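Subject: Re: [members] Skedmont open day, anyone going back in October?
Date: February 2, 2026

On the list, a member wrote:
> Missed the Skedmont visit, was stuck at work. Can somebody post what they
> showed on the cable bench? We have a harness job coming up at Plinda and
> the boss wants to know if a robot arm is worth a look. Also is it the same
> setup Hennessy had or something new? And was lunch any good.

Quick notes, typing this between two calls so sorry for the mess.

Not the Hennessy setup. Different arm, different room, the Uvier people ran it. 35 of us signed up, and they split us into two groups, which was smart. You could get right up to the rail and ask stuff. Our slot was 17 minutes, the other group got a bit more because they ran over.

Main topic was cables and small plugs. Their line was that picking up a rigid part is mostly solved and a floppy cable is where the hours go. I beleive it. They've logged 3051 tries on the cable bench since they began and say they're at 86 percent on the easy connectors. Their number, I didn't see the log. The hard ones they wouldn't put a figure on.
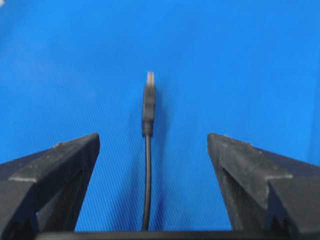
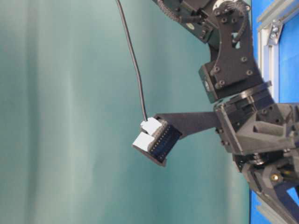

Cable bench, Skedmont open day. First one is the wrist camera view, fingers open with the plug between them. Second is the side camera, connector block with the two light plugs.

Asked about the camera at the wrist. They like it for the last bit of the approach, and the side one for everything else. Somebody asked if you could drop one of the two to save money. Long answer, short version no.

Things I wrote down:
- finger shape mattered more to them than the arm brand
- plain background helps a lot, ours at Plinda is a mess of bins
- they retune when they change cable supplier, every time. Ask about this!!
- price: no straight answer. "depends on the cell"

For your harness job I'd say go look but dont promise the boss anything yet. Your connectors are smaller than what they brought out for us and there's the locking tab to deal with, which they never got to.

Next open day is October, same place, up for sign up on the Skedmont page soon I think. I'll go again if the Uvier crew is on the program.

Lunch was sandwiches. Fine. Coffee ran out early.

Have to run, slides to follow if they ever send them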